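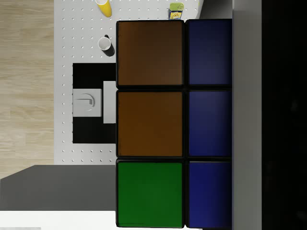

Page 4

3. Working rules for the simulated cell

3.1 Purpose

The project group had no written rules for manipulation trials before October. Each member ran the arm in simulation with personal settings, and results could not be compared. This section sets out the rules adopted for the rest of the project and the reasons for the main ones. The rules apply to the simulated cell only. The hardware cell is covered by the laboratory's own safety sheet.

3.2 Limits on motion and grip

Gripper force is capped in the controller configuration file, and the cap may not be changed during a trial series. Rigid objects such as the puzzle cube and the mugs use one force profile. Crates and cartons use a second, lower one. A trial run with the wrong profile is recorded as void and is not repeated under the same trial number.

Approach speed is reduced once the gripper is inside the clearance zone above the table. The zone height is fixed for all tasks. Early scripts by Aivar Sakalauskas set it per object, which shortened the runs but made two of the collision logs unusable.

Contact between a gripper finger and anything other than the target object counts as a collision, even if the object does not move. The simulator reports these contacts at every step – the filter that used to hide short ones has been removed.

3.3 Scene setup

A scene file is frozen before a series begins. Objects may be added or moved only by issuing a new scene version, and the version name is written to the log header. Plates, bowls and food items are placed from the file and never dragged by hand in the viewer. The home pose must keep the whole arm clear of the table and the back counter, and it is checked with the collision tool Jarnetti before the first run.
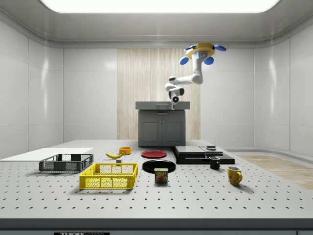
Anisa Jugah objected at the review that a frozen scene rewards a policy for memorizing positions, and asked that the rule allow random offsets within stated bounds. The rule was amended. Offsets are now permitted if the random seed is logged and the bounds are given in the scene file.

3.4 Records

Each series consists of 52 trials with a limit of 3000 simulation steps per trial. A trial that reaches the limit is a failure. Operators may not stop a trial early because it looks unlikely to succeed.

Logs are stored in the Ukura folder under the scene version. Void trials stay in the log with a reason code. Mirjam Rüegg checks five trials from each series against the replay before the success rate is entered in Table 4.

3.5 Open points

The rules do not yet say how to treat an object that is grasped correctly and then slips during transfer. It is scored as a failure for now – a separate code is planned for the next revision.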